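December 3, 2019

Up at 5:40 to read the meters before the boiler came on. Gas 3,803, which is the figure I will use as the start of the balanced period. Water pressure at the gauge was 1.3 bar cold, unchanged from last night, so the weeping joint under the landing has either sealed itself or is losing less than I can measure. I put a dry tissue around it again anyway and will look tomorrow.

Background, for when I reread this. The house at Isstead has eleven radiators on one two-pipe loop. The boiler is an Odukoya, installed by the previous owners, sized for a building with no insulation in the roof. Since the roof was done in July the boiler has been too big for the load, and it short-cycles. The near radiators get scalding and the far ones stay lukewarm. The thermostat is in the hall, beside one of the near ones, so it is satisfied early and the back of the house never catches up. I lived with this through October. In November I logged the starts for a full day and got 62, which is far too many, and decided to do the balancing properly.

Balancing is dull. You open every valve fully, let the system run up from cold, and write down the order in which the radiators get warm. Then you close down the lockshield valve on the first one to get warm, less on the second, and so on along the line until the last, which stays open. After that you measure the drop in temperature across each radiator, flow pipe against return pipe, and trim until they are all near the same figure. I am aiming for a drop of 20 degrees at a flow of 135. All readings in Fahrenheit. The boiler display can be switched to Celsius, and somebody had done so, and I lost a morning last week to that.

The order from cold, done yesterday and repeated today for confirmation: hall, front room left, front room right, dining room, landing, bathroom, small bedroom, study, kitchen, big bedroom, back room. Today the study and the small bedroom swapped places. I suspect air in the small bedroom radiator and bled it at 7:15. A few seconds of air, then clean water. I topped up the pressure to 1.4 and started over, which meant waiting for everything to cool, so the real work did not begin until after ten.

Used the waiting time to clean the pipe clips on the two thermometers. They are the kind with a spring and a small curved plate, and paint on the pipe throws them off. I scraped a ring of bare metal on each flow and return with the back of a knife. The back room had four coats of paint. I also put both clips on the same pipe for ten minutes to check one against the other. Clip B reads 1.5 high. I have marked it with tape and subtracted it from everything below.

Readings at 11:20, first pass, lockshields as set last night:

Hall, one quarter turn open, drop 14.
Front room left, one quarter, drop 15.
Front room right, three eighths, drop 13.
Dining room, one half, drop 19.
Landing, one half, drop 17.
Bathroom, valve stuck, see below.
Small bedroom, three quarters, drop 21.
Study, one turn, drop 22.
Kitchen, one and a quarter, drop 26.
Big bedroom, fully open, drop 29.
Back room, fully open, drop 34.

So the front of the house still takes too much. A small drop means the water is going through too fast to give up its heat. I closed the hall to an eighth and the front room right to a quarter, and left the rest alone. One change at a time would be better practice, but each change takes forty minutes to settle and there is not enough daylight in the week for that.

The bathroom lockshield would not move in either direction. I did not force it. Last winter I forced the one on the landing and that is why there is a tissue around it now. Telephoned Jimthorpe, who had the correct valve body in stock, but they want the old thread size confirmed before they will sell it, and the thread size cannot be seen without draining down. They suggested penetrating oil and patience. I applied the oil at noon and again at three. Will try it tomorrow with the longer wrench.

Rasa Priedītis came over at half past twelve to return the infrared thermometer. She has been using it on her own system in Sustumeck and is of the opinion that I should lower the flow temperature first and balance afterward. Her argument is that the pump moves the same volume whatever the temperature, so the proportions hold, and that I would have fewer boiler starts in the meantime. I agree with the first part. My objection is that at a lower flow the drops are smaller, and with clips that disagree by 1.5 the error becomes a large share of the reading. We did not settle it. She did look at the pump and noticed it was on setting three. I had it written down as two. I do not know when it was changed, possibly when the system was refilled after the roof work, when everything was being turned up to chase the air out.

That explains a good deal. On three, the near radiators are being pushed hard and no reasonable lockshield setting will hold them back. It also explains the faint rushing noise in the dining room, which I had put down to the bend under the floor. Switched it to two at 1:05 and the noise stopped at once.

It also means the readings above are no use except as a record. I have left them in.

Second pass, 2:30, pump on two, hall at an eighth and front room right at a quarter:

Hall 19.
Front room left 18.
Front room right 18.
Dining room 21.
Landing 20.
Small bedroom 21.
Study 22.
Kitchen 23.
Big bedroom 25.
Back room 28.

Considerably better. The back room is still the weak one. It is the end of the line and the pipe to it runs under the floor with no lagging, through the coldest part of the house. I measured the flow pipe where it goes down and where it comes up again and lost six degrees between the two. No valve setting will fix that. Lagging will, but the boards have to come up, and that is a weekend for two people.

The kitchen I have thought about separately. Its radiator is undersized for the wall it sits on, and the new layout is going to put a run of base units right across the warmest part of the room. I spent an hour on this after the second pass. The choices are a tall narrow radiator by the back door, or a fan unit in the plinth, which needs an electrical supply and makes a noise. The tall one gives more output on paper. It also takes up the only wall where a coat can be hung. The wall units do not affect the heating either way, provided they stay off the outside corner, where there would be no air movement behind them and I would expect damp by February. 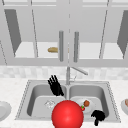 Upper cabinets with glass doors, bread on the left shelf.

I have no strong view on glass or solid doors. Glass shows the contents and needs wiping. Width matters more, as the units go up against the boxed-in pipes at one end and I need to be able to get a hand to the drain valve. I have written 'leave access' on the plan in two places.

Heat loss for the kitchen, reworked with the roof figure corrected and the new window: 2,262 watts at the design temperature. The present radiator gives well under that at a flow of 135, so it has never been able to do the job on a cold day and I can stop blaming the valve. The tall one from the catalog would cover it with a small margin. The plinth unit would cover it only on its high fan speed. I am inclined toward the tall radiator and a hook on the door for coats.

Boiler starts from 3:00 to 6:00 this afternoon: seven. That is with the outside temperature at 36 and falling. I would like to see it at five or below, and that may be possible when the boiler output is turned down. The manual says it can be limited through the installer menu but prints the access code on a page that is missing from my copy. Have asked Odukoya for a scan. Their form wanted the serial number, which is on a plate on the underside of the casing and can only be read lying on the floor with a flashlight.

Supper late. Soup and the end of the cheese.

Evening check at 9:15. Hall 66, study 66, big bedroom 65, back room 62. Two weeks ago the same four rooms had a spread of nine degrees. Pressure 1.5 hot. Landing tissue dry. I moved the back room door sweep down by the thickness of a coin and that cut most of the draft from the passage.

For tomorrow: meter at 5:40 again, bathroom valve, third pass with the study brought down an eighth. Buy more oil. Ask Rasa whether she still has the long floorboard chisel or whether it went back to her brother. Cost the lagging by the yard, two wall thicknesses, and measure the pipe before ordering - the last lot was for the wrong diameter and is still in the shed.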